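My Knees Have Joined a Volleyball League

I signed up for the Podalby rec volleyball league in October, on the theory that a sport with a net between you and the opponent must be gentle. The opponents have been lovely. The floor is another matter.

We play in the Costo division, named after the tile shop that pays for the balls. There are 13 teams. We are in 13th place, though we did take a set off Kinditz last month and talked about it all the way through the parking lot.

My job is to stand in the back left corner and yell "mine" at balls that are plainly going to somebody else. I own four knee pads, two of which match. My serve clears the net more often than it used to, and when it does I'm so pleased that I forget to run in after it.

What I hadn't expected was the rotating. Just as you get comfortable in your corner, everybody shuffles over one and suddenly you're at the net, facing a dental hygienist with a 19-inch vertical – she told me the number herself, while stretching.

Spring registration opened on 23 January 2026. I filled out the form before my coffee was ready and ticked the box marked "intermediate." 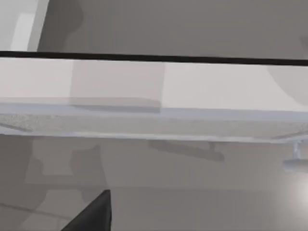
L. Manríquez
Blogger and reluctant back-row player

Writes about weekend sports from the slow end of the court. Still looking for the other two knee pads.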